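Meal line staff at Brosar get a say in what the robots learn
26 Nov 2024
By the newsroom

When Brosar told the people on its chilled meals line in June that part of the portioning work would be handed over to machines, the canteen was a quiet place for a few days. The company packs ready meals for hospitals and care homes, and portioning is the job most of its people started on – a scoop of this, a spoonful of that, a garnish set down just so, and the tray moves on. It is cold work and it is hard on the wrists, but it is also where newcomers make their friends, and plenty of people were fond of it.

Five months on, the mood is a good deal lighter, and a visit to the plant was a cheerful one. Two robot cells built by Toft now stand at the head of the line and take care of the heavy, repeated part of the work, which is mostly rice, mash and stews. The 301 people employed at the site are all still employed there, and Brosar has put in writing that no one will lose a post over the new cells before the end of next year. What has changed is what they do with their day. Shifts on the cold side are shorter, everyone rotates out of it every 100 minutes, and there are new jobs in checking, recipe setup and looking after the cells that simply did not exist last winter.

The fiddly parts are another matter. A machine that can drop a neat scoop of mash all day long still makes a poor job of a few strands of pickled cabbage or a slice of fish that has to be laid on top without breaking, and those are the things an experienced packer does without thinking. So Brosar has joined up with Zuvano, a small firm with a workroom across town, to record how skilled hands go about it. Packers who would like to take part sign up for half a shift at a time, are paid a little above their usual rate, and spend it wearing gloves with trackers on the back while they work through simple tasks with plates, bowls, spoons and chopsticks. The sessions are voluntary, and so far the sign-up sheet has filled up faster than the workroom can handle!

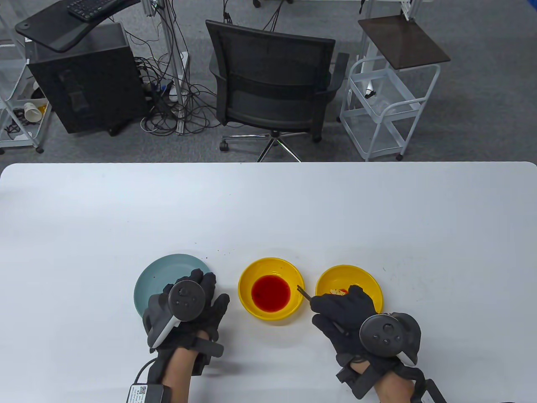 Words and photo: the newsroom

With chopsticks in one gloved hand and the other hand over the plate, it looks a lot like an ordinary meal, apart from the round trackers and the straps at the wrists. Packers who have tried it say the gloves feel odd at first and that the hard part is slowing down, as years on the line have taught them to be quick. Zuvano has gathered 1,426 recordings from the Brosar team to date, under a project it calls Zunum, and the plan is to try the first results on a spare cell early next year.

There are still worries, and it would be wrong to leave them out. Some of the longest-serving packers wonder aloud whether they are teaching the machine to do the last part of the job that is really theirs, and staff representatives want the promise on posts extended before the spare cell is switched on. They have also asked that recordings be kept for training only and never used to judge how fast a person works. Brosar has agreed to the second point and says talks on the first will go on through the winter. Packers who want to join the next round of sessions can put their names down at the shift office.

Related items
Toft opens training room for line operators
Shorter cold-side shifts: what packers think so far
Zuvano looks for larger workroom
Brosar adds 5 new meals for care homes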